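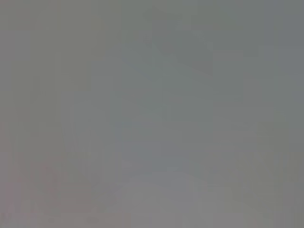 *Wrist view with almost no detail: gray tones, a paler rounded area at the bottom, no sharp edges.*

# Finding and masking low-detail wrist frames before you train a policy

This tutorial shows the method we use in the Sunari project to handle wrist camera frames that carry very little information. Magdolna Bíró wrote the first version of the filter, and I rewrote it after we changed the training code. I try to give every step in the order in which you will need it.

You need a set of recorded episodes with at least one wrist view, a policy that you can already train, and Python with NumPy and OpenCV. A graphics card is needed only for the last part.

## What goes wrong

A policy with two camera inputs learns how much to trust each one. If the wrist view is sometimes nearly blank, the policy can learn a wrong rule from it. In our case, the arm learned that a gray wrist view means "close the fingers". During the tests it closed the fingers in the air whenever the view became gray, also far away from any part.

We did not see this in the training loss. The loss was good. We found it only when Magdolna played the failed runs side by side with the wrist view.

## Step 1: Compute two scores for each frame

The first score is sharpness. Convert the frame to grayscale, apply the Laplacian, and take the variance of the result.

```python
import cv2
import numpy as np

def scores(frame_bgr):
 gray = cv2.cvtColor(frame_bgr, cv2.COLOR_BGR2GRAY)
 small = cv2.GaussianBlur(gray, (5, 5), 0)
 sharp = cv2.Laplacian(small, cv2.CV_64F).var()
 lo, hi = np.percentile(small, [2, 98])
 return sharp, hi - lo
```

The second score is the spread of brightness, measured between a low and a high percentile. Please do not use the plain minimum and maximum. One bright pixel is enough to make them useless.

The small blur before the Laplacian is important for compressed video. In a frame like the one at the top of this page, the faint rectangular blocks from the compression are nearly the only structure, and without the blur the filter can take them for real edges. I lost two days on this.

## Step 2: Choose the thresholds by eye

I know that many people want an automatic threshold. We tried it, and it moved too much from one recording set to another. Now we do the following:

1. Compute both scores for all frames and save them in a table with the episode name and the time step.
2. Sort by sharpness and look at frames from the lowest part of the list.
3. Go up the list until you see frames where you can name an object. Write down the score at this place.
4. Do the same with the spread score.
5. Mark a frame as low-detail only when **both** scores are under their thresholds.

The last point protects frames that show a plain surface together with one clear edge. Such frames have low sharpness, but the spread is usually large enough to keep them.

For the Skaldale recordings we had 478 episodes, and this step took me one afternoon.

## Step 3: Mask the view, keep the time step

My first idea was to delete the marked frames. Do not do this. When you delete time steps, the actions before and after the hole do not fit together any more, and the policy learns small jumps.

Keep the time step and replace only the wrist input. We use a learned vector in place of the encoded image:

```python
# z_wrist: (batch, dim), low_detail: (batch,) bool
z_wrist = torch.where(
 low_detail[:, None],
 self.no_view.expand_as(z_wrist),
 z_wrist,
)
```

Here `self.no_view` is an `nn.Parameter` of shape `(dim,)`. The outer camera and the joint positions stay as they are, so the policy still has something to act on.

## Step 4: Mask some good frames too

If only low-detail frames are masked, the mask itself becomes a signal, and the old problem comes back with a new face. For this reason we also mask good wrist frames at random during training. Hiyori Tsuji suggested to mask short runs of 6 frames instead of single ones, and this worked better for us – single frames were too easy for a policy that sees a short history.

## Step 5: Run the same filter on the robot

The filter must run at test time with the same thresholds, the same blur and the same image size. Check the image size twice. Our Jermont test bench resized the frames before the filter, while the training code resized them after it. The sharpness scores were then very different, and almost nothing was masked.

## What we measured

We compared the policy with and without masking over 705 test runs in total, on the same insertion task. The early closing of the fingers became rare with masking. The number of successful insertions improved also, but less than I hoped, and on the Tóth parts I could not see a clear difference.

The method does not repair a wrist view that is low in detail for most of an episode. In that case, look first at the lens, the focus and the exposure. We will test a soft mask in August, where the sharpness score is given to the policy as a number, and I will add the code to this page when it is ready.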